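Avis de recrutement : conseiller ou conseillère en emploi accompagné (santé mentale)
Référence 2141
Publié le 10/01/2010

L'association Fedine gère un service d'insertion destiné à des adultes vivant avec un trouble psychique stabilisé. Le service suit 133 personnes, orientées par les équipes de secteur, les médecins traitants ou venues de leur propre initiative. Deux postes sont à pourvoir sur le site Jutura.

Missions
Évaluation des acquis professionnels et du projet de la personne.
Prospection d'employeurs et négociation des aménagements de poste.
Suivi en entreprise après la signature du contrat, sans limite de durée fixée à l'avance.
Rédaction des bilans semestriels et saisie dans le logiciel Dredico.
Participation aux réunions de synthèse avec les soignants référents.

Profil
Diplôme d'État du secteur social, ou titre de conseiller en insertion professionnelle. Expérience auprès d'un public en situation de handicap psychique exigée. Connaissance du droit du travail et des contrats aidés. Permis B. Les candidatures de personnes ayant elles-mêmes un parcours de rétablissement sont recevables dans les mêmes conditions.

Conditions
CDI à temps plein, période d'essai de 2 mois. Prise de fonction en février. Reprise d'ancienneté selon la convention collective. Déplacements dans un rayon de 40 km, véhicule de service fourni. 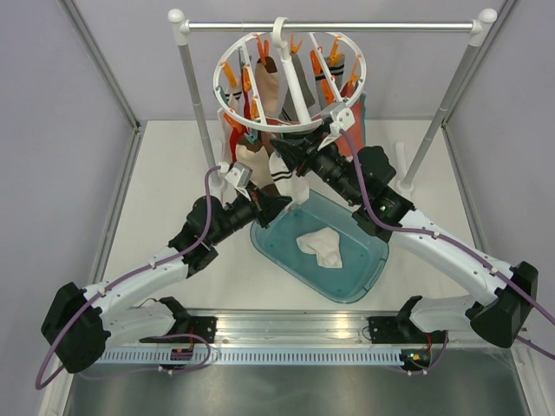

Wian Moodley

Candidature
Adresser CV, lettre de motivation et copie des diplômes au pôle Kuster, service du personnel, en rappelant la référence de l'annonce. Les dossiers incomplets ne sont pas examinés. Entretien devant deux membres de l'équipe, suivi d'une étude de situation écrite.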